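Visit to the Skorwood open day, Markau, June 2024

The Skorwood building is at the far end of the industrial road in Markau, past the tile warehouse. Parking is on the left side only. I signed in, got a paper badge and joined the second tour of the morning, which had 7 people on it. Most of them worked in packing or warehousing. I came because our own shop has been asked to look into robot picking next year and I wanted to see how the training side is done.

Gorazd Georgiev led the tour. He started in a hallway with a screen showing the parts of the project, which they call Niazi. The idea is simple enough. People guide the arms through a task, the joint positions and camera views are saved, and the saved runs go into a model that tries to learn the task from them. Each saved run is called an episode. A short one takes less than a minute. The hard part, he said, is getting enough episodes that differ from each other in useful ways.

We then went into the recording room, two or three visitors at a time. It is quiet in there apart from the fans. The job that day was sorting with bins and trays. The operators work from a printed sheet that tells them how to set up the table before each run, and they change the setup between runs so the model does not learn one fixed layout. When a run goes wrong, they mark it and keep it in a separate folder. 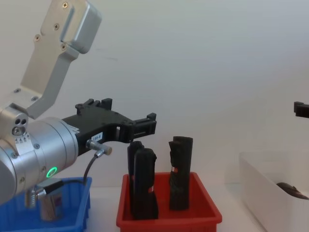 Bahman Nikzad disagreed with part of that. In his view the failed runs should go in with the rest, as long as the recovery is recorded too, because a model that has only watched clean grasps has no idea what to do after a bad one. He said they had tried it both ways in May and he liked the results with the recoveries left in. Gorazd said the test was too small to settle it. They left it there and we moved on.

The target for the shift was 39 good episodes. I asked who decides what counts as good. The operator makes the first call, and a reviewer watches the run later at double speed. Reasons for throwing one out include a late start, a hand in view of the camera, or a long pause while the operator thinks.

The last stop was a desk where the reviewed runs are given a line of text each, in plain words, saying what was done. Bovano, the company that supplies the labeling software, had a table next to it with leaflets.

Coffee was in the front office. The tour ran long, and I missed the talk on safety fencing at 2. The slides are supposed to be mailed to everyone who signed in.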